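Simulated kitchens help robot arm handle clutter, Tatness group reports

A team at the Tatness robotics lab says a robot arm trained almost entirely in simulated kitchens can now be told what to pick up in plain words and get it right far more often, even when the counter is full of stuff that has no business being there.

The method, called Vurncombe, was posted in March. Code to follow, the group says, once the licence is sorted.

The idea is fairly simple. Take one kitchen, one arm bolted to a pedestal, and keep changing everything else. Objects get shuffled, swapped and dropped in at odd angles before each attempt. The arm's job stays the same — find the thing named in the instruction, go to it, leave the rest alone.

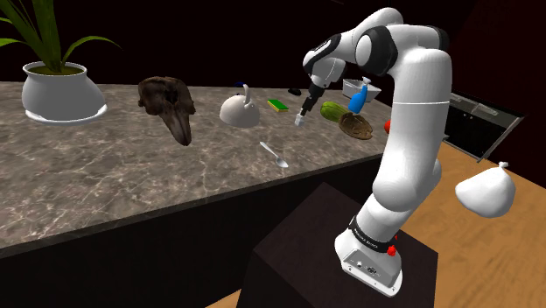 Older training sets tended to put three or four items on a bare table, well spaced. Fine for a demo, not much help at home. Lead author Bronisława Wieczorek said the group wanted layouts "a tidy person would hate".

"If every spoon it ever sees is beside a bowl, it learns the bowl," she said. "So we put the spoon next to a skull. Now it has to look at the spoon."

The group built 500 layouts and ran the arm through each of them with differently worded instructions. A second set of 200 layouts was held back for testing, with arrangements the software had never met. On those, Vurncombe finished the named task 13 percentage points more often than the same controller trained on tidy scenes. Most of the gain came from fewer wrong grabs, the paper says, the grasping itself barely changed.

Camera angle mattered more than expected. Controllers trained from a single viewpoint fell apart when the camera was moved even a little, so the team renders each layout from several positions, some low and near the counter, others looking down on it.
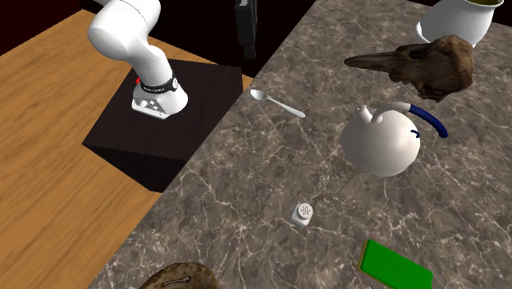
The simulated arm on its pedestal, with spoon, kettle and salt shaker on the marble counter. Render: Tatness lab

There are limits, and the paper is upfront about them. Shiny metal is still a headache. So are objects partly hidden behind other objects, and anything soft. Simulated physics also throws up the odd glitch, and the group chose to leave those layouts in instead of cleaning them out by hand. Wieczorek said filtering them made suprisingly little difference to the scores.

No real kitchen yet either. A short trial on a physical arm was run at the lab's Clinton site, five objects at a time, but the numbers are too small to say much and were left out of the main results. A longer one is planned.

Training took roughly five days on the lab's own machines. Funding came from the Plattner program, which also backed the groups earlier work on drawer opening.

Next up is longer instructions — move the kettle, then bring the salt — where a mistake in the first step tends to wreck the second. Wieczorek said early runs are "not pretty". The team hopes to have those layouts ready to share along with the code.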